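## 4. Why people walk the long way home

I'll be straight about how this part of the work began. I was sitting with the survey forms one Thursday evening, sorting them by street, and I noticed that people in Ellura kept writing the same sort of thing in the comments box. They weren't grumbling about distance. They were telling me which roads they wouldn't use after tea time, and quite a few had drawn little maps in the margin (I loved those!).

We had 1572 forms back, and 351 of them named at least one street the person avoided once it got dark. Most of those streets are short cuts. On paper they save you a few minutes between the shops on Orko Road and the houses behind Ametepe Park, and in daylight people use them happily enough.

So what changes at night? My first guess was traffic, and I was wrong. The word that came up most was "patchy". People don't mind a dim road half as much as one that jumps from bright to black, as your eyes never get a chance to settle.
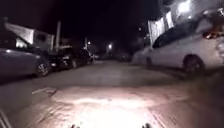
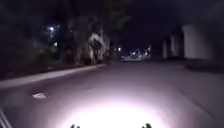
Figure 2. Road surface at night, with strong light close by and darkness or greyer paving further out.

**Oritz Walking Study — section author: the project's lead researcher**

Two things follow from this, I think. The first is that adding one very bright lamp to a dark street may not win anybody back. Several people told us they felt worse beside a bright lamp, as they could be seen and couldn't see out — a point I'd never have come up with at my desk. The second is that the long way round is often a sensible choice, and our route model (see section 3) treats it as a mistake. It scores every extra minute as a cost and gives nothing back for feeling at ease.

I tried a rough fix, which was to let each person's own avoided streets count as closed after dark. The model then matched their hand-drawn maps far better, though it still goes wrong around the park gates, and I haven't worked out why. I'll come back to the gates in section 5, along with the forms from people who walk with a pushchair.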